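Hinges, Humidity and the Coastal Kitchen

Last updated: June

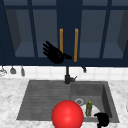 Salt air reaches further inland than most owners expect. At Ratasgate, a development of 133 townhouses behind the Fliltcombe dunes, the first corroded hinge cups were reported within two winters of handover. The affected units stood well back from the beach, on streets where the paintwork and gutters showed no wear at all.

Standard cabinet hinges are zinc-plated steel. The plating is sacrificial and thin, and it fails first at the rivets, where the arms flex. Salt settles on the metal overnight, draws moisture from the air and holds it there. Once relative humidity passes 90 per cent, a film of brine forms and corrosion proceeds even in a closed cupboard.

Hegarty, the joinery contractor, replaced 819 hinges across the site with a stainless model from Clestier, rated by its maker to 4,000 opening cycles under salt spray. The stainless hinge has a slightly deeper cup, so doors 16 mm thick could not be re-bored without marking the face. Those were remade.

Screws caused more trouble than the hinges. Several kitchens had stainless hinges fixed with the original plated screws, and the screws rusted faster than before. Mixed metals in contact should be avoided throughout, including shelf pins and drawer runners.

Maintenance is modest. Wipe hinge arms with a damp cloth each month, dry them, and apply a light silicone spray to the pivots. Bleach-based cleaners stored under the sink should have tight lids, as the vapour attacks stainless steel too.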